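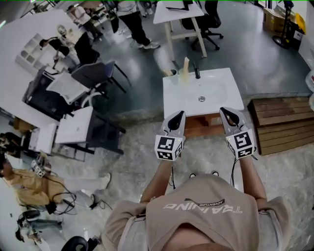

4.2 Cleaning the basin
The Cistent basin has a hard white glaze that marks if grit is rubbed across it. Clear the bowl before each clean. Items kept on the far rim, such as a brush cup or a tall bottle beside the black faucet, may stay there for step 1 only.

1. Rinse the bowl toward the metal drain for 20 seconds.
2. Move all items off the rim.
3. Wipe with a soft cloth and mild soap.
4. Dry the rim and the top of the wooden base.

Note – leave new sealant for 18 hours before first use.

Caution: do not use bleach or scouring powder.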